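Ticket 900: Open-day demo cell, arm misses the pick after the first few cycles
Status: Open (was Resolved, reopened)
Opened by: Nghĩa Diệp, Covlow site
Vendor: Dramby
Area: Demo bench, visitor hall
Opened: 28 Sep 2026
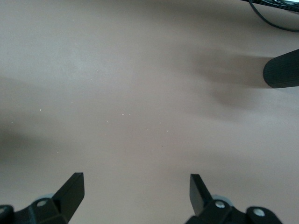
Attachment 1. Wrist camera view of the bench, fingers apart, nothing between them.

Original report

Dramby brought the arm in for our open day and ran it for visitors at the demo bench. The job was to pick a small plastic cap off the tabletop, turn it over and set it down in a tray. We were told before the visit that it would run all afternoon without help. It ran eight good cycles in front of the first group. On the next one it closed on bare table, lifted, carried nothing over to the tray, opened, and reported a successful place.

The missed pick bothers me less than the report. The screen beside the bench showed a green tick for that cycle and for the two after it, which were also empty. If I hadn't been standing there I would have read the log that evening and believed it.

Expected: arm stops or retries when it has no part.
Seen: arm carries on and counts the cycle as good.

Vendor reply 1 (Dramby support)

Thanks for the report. Please check that the bench surface is clean and that the lighting has not changed since setup. Loose debris can confuse part detection. Please also confirm the gripper fingers are tight. We are marking this as Resolved pending your check.

Nghĩa Diệp

Reopened. Please don't close tickets on a check that hasn't been done.

Surface: there are a few tiny white specks on the table, visible in Attachment 1. I'd call them crumbs. I wiped the bench down and ran it again. Missed on the fourth cycle. So much for crumbs.

Lighting: hall lights only, blinds closed both times. There are soft shadows on the table, one to the left and a darker one on the right below the black ribbed cylinder. I can't say whether they matter. Your installer saw the same bench under the same lights and signed it off.

Fingers: checked with your own hex key, both sides. No play.

Vendor reply 2 (Dramby support)

Could you tell us what the black cylinder at the right of the camera view is, and whether it was inside the work area during setup? We also see cables at the upper right. Anything in view that was not there during the teach step may shift the detection result.

Nghĩa Diệp

Your people set the bench up, so I would ask them. I have not moved anything on it apart from wiping the top. If it has to be clear of everything except the part, that should be in the setup sheet. I have the setup sheet here and it says "a flat, stable surface."

Tests I ran after the visitors left:

1. Thirty cycles with the part placed by hand in the same spot every time. No misses.
2. Same again, moving the part 50 mm toward the left edge of the taught area. Six misses, all counted as good.
3. No part on the table at all. The arm should refuse to start. It started, went down, closed, lifted, and logged a good cycle.

Test 3 is the one I want answered. With no part present there is nothing for the shadows or the crumbs to confuse. Either the grip check is switched off or there isn't one.

Vendor reply 3 (Dramby support)

We have looked at the log file you sent. The grip check compares finger width at close against a minimum value. In the demo program the minimum is set to zero, so any close will pass. This is a demo setting to keep the cycle moving in front of an audience. To change it: Program > Pick > Confirm > Minimum width. Enter a value slightly below the width of your part, save, and restart the program. It needs the restart.

Nghĩa Diệp

Done. With the value set to 8 mm the arm now stops on an empty close and shows a red message. I repeated test 3 five times and it stopped every time.

So the false green ticks are explained. I'd like it noted that a room full of visitors, including two buyers from Khumalo, was shown a success counter that could not go down. One of them asked me what the miss rate was and I repeated the figure on the screen.

The misses themselves are not fixed. Test 2 run again with the new setting: five misses, five stops. The stops are correct, but the arm still goes to the wrong place when the part sits to the left.

Still wanted before I agree to a second demo at Plulteck in February:

- A reason for the misses on the left side, with a test I can repeat here.
- The setup sheet corrected to say what may and may not be in camera view.
- Minimum width set to a real value in the demo program as shipped.

Vendor reply 4 (Dramby support)

Passed to the vision team. The setup sheet change has been requested. We will update this ticket.

Nghĩa Diệp

Leave it open, please. Priority stays at High.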